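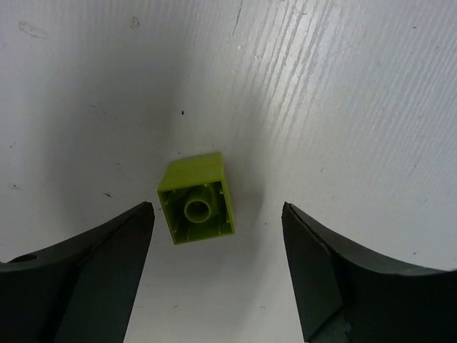
A green block, open side up. The tube and the short ribs inside are the parts to check.

Block sets sorted by color for the new lending year

The building block collection has been taken apart, checked and put back together as complete sets. It was closed to borrowers for most of January and is open again now. Anyone with a hold on a block set should have received a pickup notice. If you had a hold and heard nothing, call the desk at the Jokton branch, as some of the older card numbers did not carry over.

The collection came to 152 sets when it closed. A number of those had been going out short for a long time. Pieces come back in the wrong bag, or a bag comes back with blocks from home mixed in, and after a few years the list inside the lid no longer matches what is in the box. Families told us so in the comment cards, and they were right.

The old system sorted by set. Each set had a cloth bag and a printed list, and whoever was at the desk checked the bag against the list at return. It worked when the sets were small. The largest set we lend, the Trostora town set, has 276 pieces, and on a busy afternoon it was being checked by weight or not checked at all.

We now sort by color first and by shape second. Blocks go into clear plastic bins, one color to a bin, and the sets are built up from the bins according to the list. Clear bins were picked over the gray ones we already had so that a wrong color shows from the side without tipping anything out. The gray ones have gone to the puzzle shelf.

Sorting by color was quick. Shape took longer. Two blocks that look alike from the top can be different heights, and the rounded pieces were often filed with the rectangular ones. It helps to turn each block over. The open side shows whether the tube inside is whole and whether there is anything stuck in the corners. Modeling clay was the most common find, followed by crayon. Clay comes out with a wooden skewer once the block has been in the refrigerator for an hour. Crayon is harder, and we have stopped trying on anything that has a deep corner.

A block was pulled from the collection if it had a crack in the wall, a split tube, tooth marks with a raised edge, or a stud that would not hold another block. Faded color was left alone. So were scuffs and small scratches, which do no harm.
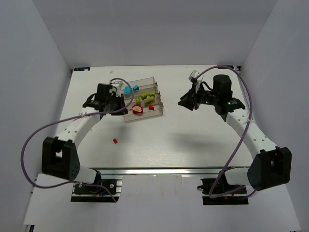
Toy and Game Lending, Jokton and Dallier Branches

Clear stands with three steps are the other change. A stand takes up about the same room as a stack of picture books and lets a child at the low shelf see what is at the back as well as what is at the front. Small objects go on it one at a time with space between them. The Dallier branch asked for stands first, for the loose figures and counting pieces that used to sit in a basket by the door, and Jokton has followed.

Please let children pick things up from the stands. They are meant to be handled. We only ask that the stand itself stay where it is, as the edges are easy to miss when it is lying on the rug.

Returning a block set

Bring the blocks back loose, not built. This is the largest single request we have. A model that has been pressed together has to be taken apart before it can be checked, and thin plates are the hardest to separate.

Wash only if needed. Lukewarm water and a drop of dish soap in a mesh laundry bag is enough. Shake the blocks out and leave them open side down on a towel overnight. Do not use the dishwasher. We lost most of a set that way last spring, and the family was very nice about it, but the studs had shrunk and nothing fit.

If a piece is missing, write it on the slip by color and shape and put the slip in the bag. There is no charge for the first five pieces. If you find it later under the couch, drop it in the box marked Ambrosio at either desk. The box is named for the shoe store that gave it to us and has nothing to do with shoes.

If you find a piece that is not on the list, leave that in the bag too. Chances are it belongs to another borrower, and we keep strays in a tray for two months so people can look through them.

Spare pieces

The sort left us with around 1,000 blocks that belong to no set. They are sound and clean, and they fill 14 bins in the back room at Dallier.
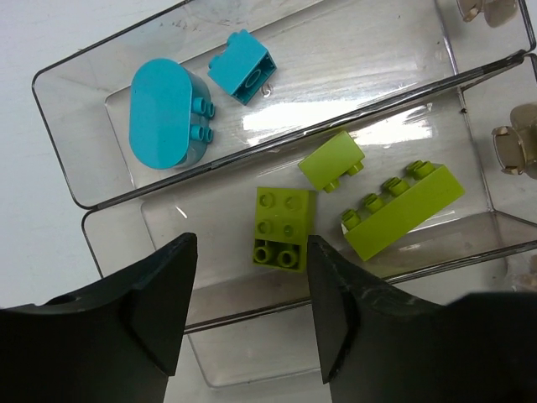 Teachers and home daycare providers may borrow from the spares by the bin for up to six weeks. Ask for a color or ask for a mix. There is no list to check against, so returns are simple, and it does not matter if a few go astray. The bins stack when empty but should be carried one at a time when full, with a hand under the floor of the bin. The rims will flex.

Some of the spares will be used for repairs to the lending sets through the year. Greens are plentiful. We are short of long yellow plates and of anything with a wheel mount, and would be glad to have them if you are clearing out a closet. Other donations of blocks are on hold until summer, when there will be shelf room.

The evening sorting table continues at Dallier through the end of the month, from 6:30 p.m. until closing. Come for as long as you like. Children over eight are welcome with an adult, and they tend to be faster than we are at telling the heights apart. Coffee is in the staff kitchen, and drinks stay there.

Questions about holds, missing pieces or daycare loans can go to Bienvenido Dagdag at the Dallier desk. The new set lists are printed on card and taped inside each lid. If yours has come loose, ask for another before you take the set home.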